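Monday, December 31, 2018
Stoltwood shop, back bay. Bin picking, continued.

Last entry of the year and I really wanted to get one in, so apologies for the handwriting in the paper copy. I typed this up at the bench while the controller was backing up.

Where we stand: the Carnura program now does the whole loop by itself. Look, choose a block, go in, close, lift, place on the table, back to the look position. In October we were still jogging the arm by hand with the pendant and cheering when it didn't hit a wall, so I'm pretty thrilled!

Started the morning by re-teaching the bin frame. Touched off the back left corner, the back right corner and the front left corner with the pointer. The old frame was almost 4 mm out along the long side, which explains the crooked grabs we were getting near the front. Bin position is now saved as BIN_B. Please leave BIN_A alone until I've copied the approach heights out of it.

Speed is capped at 200 mm/s inside the bin and 430 mm/s above it. I tried going faster on the outside moves and the cables started to whip, so back it went. Anyone who wants to play with it, change the number in the header of the Carnura file and not in the moves themselves (I spent half an hour in there cleaning up after myself).

Blocks for today were the long ones, green and red mixed. The color sort is switched off for now. I only wanted to know whether it would pick the right angle for each block when they lie every which way, and whether it would stay polite near the walls. The worn finish at the back of the bin is bright enough to confuse the edge finder under the overhead lights. Turned the exposure down two steps and the false edges mostly went away. I'd still like to try matte paint back there.

The bin itself must not move, obviously. Bar clamp on the corner, and check it before the first run. I gave it a good shove with my hip after lunch and the frame still checked out fine.
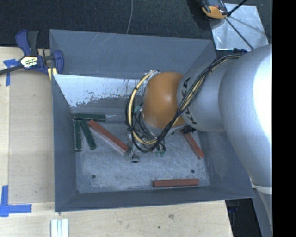 Marites Catacutan wants the cable bundle off the wrist before we do anything else. She read through the notes at lunch and her point was that we keep tuning software around a hose that takes up half the reach: with a shorter loop and a swivel fitting, the gripper could turn to the angle it asks for and we could drop most of the special cases near the walls. She'd also like the ties farther apart so the bundle bends in one long curve and doesn't kink at each tie.

I think she's right, and it's a nice job for a cold afternoon. My only worry is the connectors under the wrist. If the loop gets shorter, they take the pull. Maybe a small bracket printed in the tough nylon, with the hose clipped to it before it reaches the fitting. I've got a sketch on the back of the Priton invoice, pinned over the drill press. Draw on it if you have a better idea!

Other stuff, in no order:

The fingers. The rounded tips are kind to the blocks but they slide on the ones with worn edges. I cut pads from the rubber sheet Sembiring sent and they fit, though I haven't glued anything yet. Contact cement or the double-sided tape? Tape would let us swap them quickly.

Wrist turn. The program picks the shorter way around and now and then that way winds the hose up. Added a limit on the last axis and a check before each descent. If the check fails it skips that block and looks for another one. When there's no other one it just goes home and waits, which is fine, but it should say so on the screen. To do.

Blocks flat against a wall. Still the hard case. A finger has no room on the wall side, so the plan is a nudge: come down beside the block with the gripper closed, push it 2 cm toward the middle, look again. I wrote the move and ran it in the air above the bin. It looks lovely in the air. Haven't dared it with a block yet.

Air. Pressure at the regulator was steady all day. Listened along the hose and at the green fittings with the compressor off and couldn't hear a leak.

Backup is done, copy on the shop drive under Carnura and another on the stick in the top drawer. Pendant is on its hook, air is off, key is in the box.

Next session: order the swivel, print the bracket, then try the nudge at quarter speed with a hand on the stop button.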